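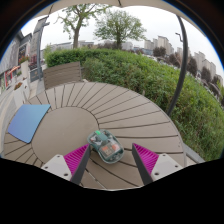 Un ratón transparente y una alfombrilla azul, sobre una mesa de terraza.

¿Ya saben recoger la mesa? Todavía no como nos lo cuentan

Vuelve la temporada de promesas. En junio llegaron a esta redacción dos anuncios de robots domésticos, el de Tultmont y el de Clevholm, y los dos aseguran que el aparato «ordena la casa». Ninguno explica qué casa, ni cuánto tarda, ni quién vuelve a colocar las cosas cuando se caen.

Tomemos una tarea modesta: coger un ratón de ordenador y dejarlo en su alfombrilla. Un niño lo hace sin mirar. Para una pinza de dos dedos, una carcasa transparente y curva es mala compañía, porque muchas cámaras de profundidad se pierden con el plástico claro, y una mesa de listones, llena de ranuras, tampoco ayuda. Las almohadillas estriadas mejoran el agarre, de acuerdo. Saber dónde cerrar los dedos es otro asunto.

Vaughan Katene, que prueba equipos para talleres pequeños en Dosanton, nos pasó sus cuentas: 20 intentos con objetos opacos en un banco bien iluminado y 4 fallos. Al aire libre dejó de apuntar. «El folleto nunca sale a la terraza», nos escribió.

Prys Morris, lector de este boletín, nos reprocha que pidamos demasiado y recuerda que en las cadenas de montaje estas máquinas llevan años cumpliendo. Cierto, pero allí la pieza llega siempre al mismo sitio y con la misma luz. En una casa no hay dos tardes iguales.

Clevholm pide 900 euros de reserva por un modelo sin fecha de entrega. Nosotros esperaríamos a ver una demostración sin cortes, en una mesa que no haya preparado el fabricante. Si algún lector ha reservado ya el suyo, que nos escriba cuando lo reciba.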